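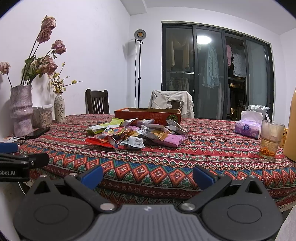
Blue pads, black fingers.

THE LARKECK BUS

Vasanthi Rajan ran. Bag banging on her hip, one shoe half on. The 36 to Larkeck left at ten past and it was nine past, or her phone said nine past, and her phone lied.

Pultell Street. Wet leaves. September and already wet leaves. She cut through behind the bakery, over the low wall, tore something. Coat lining probably. Fine.

The letter was in her inside pocket. She kept touching it. Still there. Still there.

"Hey!" Somebody behind her. She didn't stop.

"Vasanthi! Hey!"

Ravindra Rawat, of all people. In slippers. Holding her purse up over his head like a fish he'd caught.

"You left it on the counter," he said. He couldn't breathe. "Next to the bread."

"I don't have time."

"You don't have bus fare either."

She took it. Two hundred in there, in twenties, everything from the jar. She had counted it at four in the morning with the kitchen light off so her mother wouldn't wake up. Eight hundred was what she owed. Two hundred was a start. Two hundred and a letter saying sorry, saying the rest by spring.

"Are you going to see him?" Ravindra said.

"I'm going to put it in his hand."

"He'll shout."

"Then he'll shout."

The bus came around the corner by Babaei Shoes, lights on, wipers going. The driver looked about twelve years old and was eating a roll. She put her arm out. Stepped right off the curb, teh water went over her ankle.

Doors. Warm air, diesel, somebodys oranges.

"Come with me," she said. She hadn't planned to say it.

Ravindra looked down at his slippers. Brown plaid, soaked through. Looked back up the hill toward his shop, where the door was standing wide open, he could see it from here.

"On or off," said the driver, mouth full.

"It's forty minutes," she said. "We'd be back for lunch."

"I left the door open."

"I know."

He got on. Left wet prints all the way down the aisle, and sat by the window, and asked her if she had any tissues.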